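3.2 Rules for preparing the cell and the parts

The rules in this section apply to every disassembly and reassembly trial reported in the paper. They were first written down in October 2019, after two of the partner labs found that they could not compare their results, and have been revised twice. The version used here is the one agreed between the Sollow and Davau sites. Where a rule departs from the earlier draft by Kofler and Villalba, we say so.

The tower case is placed on its side on the slatted table with the side panel already removed. Removing the panel is not part of the task and is not timed. The fixture plate goes to the left of the case, with its slots facing the operator in the same way at both sites. Each part has one place on the plate: the hard disk drive stands upright at the back, the processor lies in the recess and the memory module lies in the long slot (Figure 2). A part put down anywhere else on the plate is scored as a misplacement, even if the arm could still pick it up.

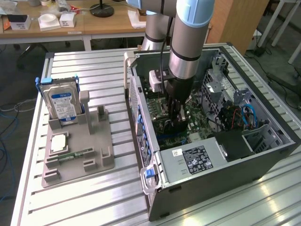

Figure 2. Arm and gripper over the open case, with the fixture plate to the left holding the hard disk drive, processor and memory module.

Loose cables inside the case are a common source of disagreement between sites. The earlier draft asked for them to be removed. We now leave them in, since a case taken from a recycling stream will nearly always have them, but they must be bundled so that none crosses the processor socket or the memory slots. The operator checks this by eye before each trial and signs the run sheet. A trial started without a signed sheet is not counted, whatever its outcome.

Of the 1389 trials attempted, 1090 met all the rules and are used in Section 4. Of the rest, 74 were dropped for an unsigned sheet. The others failed on fixture position or were stopped by the operator.

3.3 Rules for motion near the case
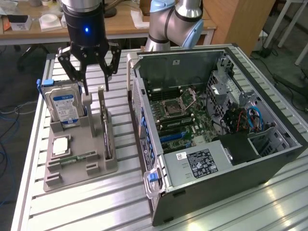
Between picks the gripper must return to a waiting height above the plate with its fingers pointing down. The height is set once per case model and is then fixed for the whole batch. We chose 16 cm above the top of the tallest part on the plate. The Steiner site asked for a lower value to save time, but this left too little room when a drive was seated badly in its slot.

The arm may not travel sideways while any part of the gripper is below the rim of the case. It must lift clear, cross and then come down again. This makes each cycle longer, and we accept the cost. In the Guster trials, which allowed a direct path, most of the damage was to socket frames and memory clips, and it was often not noticed until a later step.

If the operator has to touch a part, the plate or the case during a trial, the trial ends at that point and is recorded as stopped. Nudging a part back into its slot counts as touching it. Steps completed before the stop are kept in the log but are left out of the success rates given in Section 4.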